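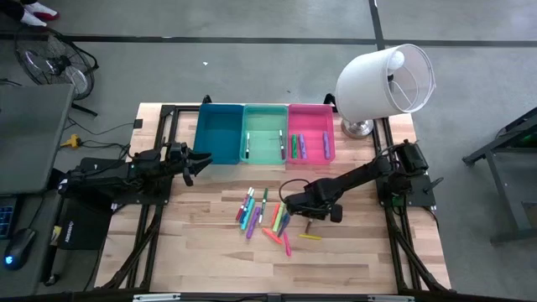 Cinzia Ferraro
Research engineer, manipulation group, Kevness

The success rate is the wrong headline number for sorting tasks, and I would like our field to stop printing it in the first line of the abstract.

My case rests on a task that looks trivial. Two arms share a table. Loose markers go into three bins placed side by side, and an episode ends when the table is clear or the time limit of 300 seconds runs out. The policy is trained by imitation from teleoperated demonstrations, with no task-specific reward. We call the task Fliltthorpe, after the village where the first table was built, and the name has no further meaning.

In August we ran 122 evaluation episodes with one policy. Scored in the usual way, where an episode counts only if every marker ends up in a bin, the policy looked poor. Scored per marker, it looked very good. Both figures came from the same logs. A reader given only the first would drop the method, and a reader given only the second would try to sell it.

The two scores part company for a simple reason. Markers are not independent trials. Some lie apart with clear wood on both sides, and any reasonable policy picks those up. Others lie alongside a neighbour, or one touches another, as the yellow and brown ones do in the photograph. When the fingers close on such a pair, they may take both, take neither, or roll one of them out of reach. Late in an episode the easy markers have gone and the remaining ones have been nudged about by earlier attempts. The difficulty of the last pick depends on how the first ones were made.

A per-marker average hides this completely. An all-or-nothing score shows that something went wrong but throws away where. What I want reported is the conditional curve: given that n markers remain, how often does the next attempt remove one, and how long does it take? It needs no new equipment. The time stamps are already in the log, and the plot takes up no more room than the bar chart it replaces.

When we drew this curve for Fliltthorpe, it was nearly flat until 4 markers remained and then fell sharply. We had assumed the fall came from poor grasping. Morena De Luca went through the failed endings by hand and found that in 14 of them no grasp had been attempted at all. Both arms hovered, each giving way to the other, until time ran out. The demonstrations contain very little of this phase, as our operators tend to finish the last few markers with one hand and park the other. The policy had seen too few examples of who should go last. We would have spent the winter changing the gripper fingers.

There are fair objections. The conditional curve is noisy at its right-hand end, where few episodes survive to supply data, and it should be drawn with intervals. It also depends on the starting layout. A group that spreads its markers neatly will get a kinder curve than one that drops them in a heap, so the layout procedure has to be published with it – a sentence is not enough, and the start images should be released. De Luca's own objection is that a curve cannot be ranked, and that people comparing methods want one number. I accept that they want it. The Clumavholm benchmark gives them one, and its top entries are separated by less than the variation we see between two mornings on the same table.

A weaker form of the proposal would satisfy me for now. Keep the success rate, but put it in the table with the rest of the results, and state beside it the median number of markers left in failed episodes. A policy that fails with one marker left and a policy that fails with nine left have different faults and need different repairs. Our Holanda report, which I signed, gave neither figure. The revised version will have both.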